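Arncombe Neighbors Help Board
Home > Cooking and Kitchen > Soups and Stocks

Can I make stock without a huge stockpot?

Asked by Rosimeire Rezende
Viewed 271 times

I've got the bones and skin from two roast chickens in the freezer and I'd love to turn them into stock before they get buried under everything else in there. Every recipe I find wants an enormous pot and I don't own one. My biggest holds maybe enough pasta for four people. Can I do it in smaller batches, or does it come out weak? Also, my one attempt last April went cloudy and tasted a bit like dishwater, so if anyone can tell me what I did wrong I'd be grateful. I boiled it pretty hard for an hour with carrots, an onion and a whole lot of celery.

3 answers

Mamta Semwal
Marked as helpful by the asker

Yes yes yes, please make it! Small batch stock is one of my favorite things to cook and you don't need anything special. The size of the pot has nothing to do with how strong it tastes. What matters is how much water you use for the bones you have. Pack the bones in fairly tight, break the backs in half if they stick up, then pour in cold water until they're just covered and stop there. Most weak stock is simply too much water.

Your hard boil is what made it cloudy. All that bubbling beats the fat and the little bits into the liquid and they never come back out. Bring it up slowly, and when you see the first bubbles turn it right down so only one or two come up at a time. Skim off the gray foam in the first 10 minutes or so with a big spoon. After that you can mostly leave it alone for three hours - I do the ironing, or don't do the ironing.

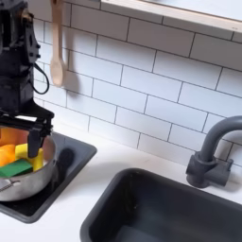

Celery is lovely but it takes over so fast! One stalk is plenty for one chicken, and I'd put the vegetables in for the last hour only, so they still taste of something when you strain it. Leave the onion skin on if you like a golden color. As for what to cook it in, a plain stainless steel pot like the one in my picture is great for this, and the shiny kind is easy to scrub afterward. I'd stay away from bare aluminum if you add a splash of vinegar or wine. No salt until the end, because if you boil it down later it'll get much saltier than you planned.

Two carcasses might be a squeeze for you. Do one at a time, or do them both and top up with hot water from the kettle as it drops. Once it's strained, cool it quickly (I stand the pot in a sink of cold water and stir), then into the fridge overnight. The fat sets on top and you can lift it off in one piece. Save that fat for potatoes!!

If it wobbles like jelly in the morning you did it right. I freeze mine in old yogurt tubs and a few in an ice cube tray for gravy.

Comment from Rosimeire Rezende: Thank you so much, this is so clear. I definitely drowned it last time. Do you put a lid on?

Comment from Mamta Semwal: Half on, half off! With it fully on it tends to creep back up to a boil when you're not looking.

Doherty

just use a slow cooker. low, overnight, done. never cloudy

Bedard
Edited 6th December

Agree with most of the first answer, though I roast the bones again for half an hour before they go in. Darker stock, much deeper flavor, really good in onion soup. If freezer space is tight, strain it and then simmer the liquid down by half. It takes up half the room and you add the water back when you use it. A few chicken feet help it set too, if your butcher has them. Mine charges 79 cents a bag.

Edit: fixed the time, I had written half a day. Sorry to anyone who tried it.

Related questions
How long does chicken stock keep in the fridge?
What can I do with leftover chicken fat?
Is it safe to refreeze soup?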